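Small Steamers, Rice Cookers and Pink Dishes

Posted Wednesday, July 22, 2020

Home | Galleries | Recipes I Keep Making | Letters

So many of you wrote in after the dumpling page to ask about equipment that I've decided to give the equipment a page to itself. Not the fancy stuff! I have no copper and I don't own a knife that cost more than my shoes. I mean the plain electric and stovetop things that live on a counter, plus the dishes that get filled from them. I've been cooking rice and steaming buns in one kitchen or another since I was nineteen, and I have opinions about lids.

I should say where I'm coming from. My kitchen in Pernurden is narrow enough that the oven door and the fridge door can't be open together, so anything on the counter has to earn its place. I have a rice cooker, one steamer that stacks if I ask it nicely, a stockpot, and a shelf of bowls that has gotten out of hand. My sister-in-law Kalliopi has a proper kitchen with an island and still borrows my steamer for New Year's and brings it back in March.

A word about pink, before anybody asks. I used to be a white-dishes person. Then I picked up a set of small pink bowls at the closing sale at Lebrun, 30 cents each (I went back the next morning and they were gone, of course they were), and now I can't stop. Rice looks lovely in pink. So do peas. Beets look alarming. I've had long arguments by e-mail with Capucine Lemaire, who swears by dark blue for everything pale, and I do see her point with steamed fish, but a bun on a pink plate is a cheerful thing to put in front of a person at seven in the morning.

If you're new and wondering what you'd need to start, it's less than the stores would like. A pot with a perforated tray and a lid that sits properly. A rice cooker if you eat rice more than twice a week (otherwise a saucepan will do and I'll say no more about it). Two or three shallow bowls. A plate with a bit of a rim so the bun doesn't skate off. You can click any of the pictures for the larger size, and the captions are mine, so blame me for them.
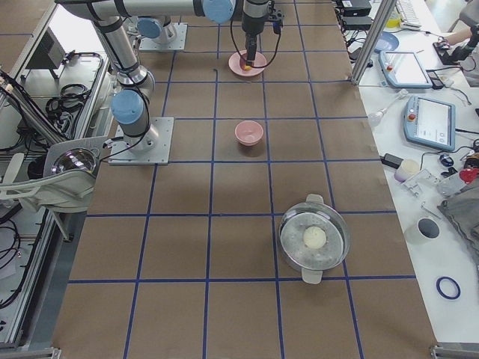

Silver steamer pot with white handles and a glass lid, one bun on the tray, and pink bowls in two sizes. 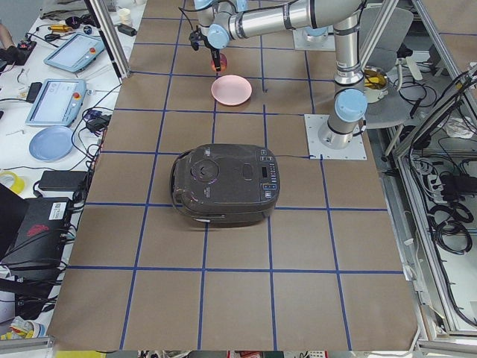

Black rice cooker, the steam vent toward the left of the lid and the buttons along the right, with a round pink plate beyond it.

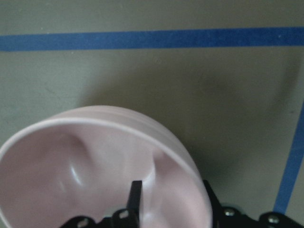
Pale pink bowl up close. Look inside it for the molded bumps and hollows!

Buns are what I get the most letters about, and nearly all of the letters are about collapse. They go in round and proud and come out looking like somebody sat on them. I've had it happen to a whole batch with guests in the next room, so I sympathize. My first guess is always that the lid came off too early, usually from plain curiosity, and I do understand, I'm the same with ovens. A clear glass lid like the one on the steamer in the first picture is the cure for people like us, you can look at your bun as much as you want with your hands behind your back. When the time's up I turn off the heat, tip the lid just a crack, and go do something else for five minutes. Then I open it. I still lose one now and then, and I eat it standing up at the sink with butter.

Other things that help, in no order. Cut the paper squares smaller than you think. Leave room between buns, they swell more than they promise to. Don't let the water touch the tray (I fill mine up to my first knuckle and that's been fine, but your pot isn't my pot). If you're stuck with a metal lid, wrap it in a dish towel and knot the corners on top, well away from the burner, so the drips go into the cloth and not onto your dough. Alois Auer wrote to say he uses an old pillowcase for this. I tried it and it works, although it smelled of laundry for the first batch.

And please don't be shy about steaming just one. People feel silly getting a pot out for a single bun, and I did too for years. I'd microwave it in a damp paper towel and get a thing with the texture of a pencil eraser. A single bun in a small steamer needs hardly any water, and you can put an egg in next to it. That's breakfast. From frozen I give mine 17 minutes, which is long, but they're big ones.

On to rice cookers, and here I'm going to be boring about cleaning. Pull the vent cap out if yours comes out, and have a look underneath. I cleaned mine for the first time when it was two years old and I won't describe it. Warm soapy water, an old toothbrush, dry it all the way, put it back the right way around (there is a right way around on mine, I found the wrong one). The inner pot gets a soft sponge and never the green scratchy one. Wipe the bottom of the pot dry before it goes back in, every single time, or you'll hear it hiss at you.

As for the buttons, I use two. I once sat down with the booklet for my Laltero and a cup of tea, determined to learn all of them, and what I got out of that afternoon is that there's a porridge setting and it makes very nice porridge. The cake setting makes a cake that's pale and damp on top. My niece loves it. I set the timer the night before if there's company coming, and otherwise it's rinse, water, plain white, go.

How much water is the other question I get, and I'm afraid I've stopped giving numbers. New-crop rice wants less, the bag at the back of the cupboard wants more, and the lines inside the pot are a perfectly decent place to start. Make it once by the lines, eat it, decide if you'd like it softer, and write that on the bag with a marker. My bags are covered in notes. One just says NO.

Now the bowls. I had a lovely long letter from Eugénie Lecomte about shallow versus deep and I've been thinking about it all week. She says shallow for anything with sauce, so it spreads, and deep for anything you'd carry to the couch. I think she's right about the couch. My own rule is that the bowl should look slightly too small when it's empty, and then it looks generous when it's full — I don't know why this works but my husband has asked for fewer seconds since Lebrun. Plastic ones I wash by hand in warm water, and I keep them away from turmeric and tomato. I learned that on a bowl I was fond of. Sun on a windowsill took most of the yellow out, baking soda took out a bit more, and the rest has stayed and I've gotten used to it.

Shaped bowls, with lumps and valleys inside, are a whole separate pleasure. They slow down a greedy eater, and yes, I mean the dog. He used to finish supper before I'd straightened up. For washing them you want a bottle brush, a round one, and to do it right away before anything dries down in the low parts. I've seen people serve dips in them too, a different one in each hollow, and I might try that in the fall if I can get hold of one the dog hasn't met.

Storage, quickly, and then I'll let you go look at the other galleries. I nest the bowls inside the steamer with a folded towel between, lid upside down on top, and the plates stand on edge in a file rack I got from the office supply place on Pesilport Road. The rice cooker doesn't get put away. I tried it for one month, up on the high shelf, and all that happened was we ate a great deal of toast.

Letters are open as always. I read them all, and I answer the bun ones first. What I'd love to hear about this time is handles: loose ones, wobbly ones, how you've fixed them and whether it held. Mine has had a screw working itself out since before Easter and I've been tightening it with a butter knife. Kalliopi says she'll bring over a real screwdriver when she returns the colander.

More galleries: Dumplings, Step by Step | Soup Pots | My Mother's Spoons | The Shelf That Fell Down

Comments for this page are at the bottom of the Letters section. The recipe for the big buns is under Recipes I Keep Making, and I've fixed the mistake in the yeast — sorry, everyone who wrote!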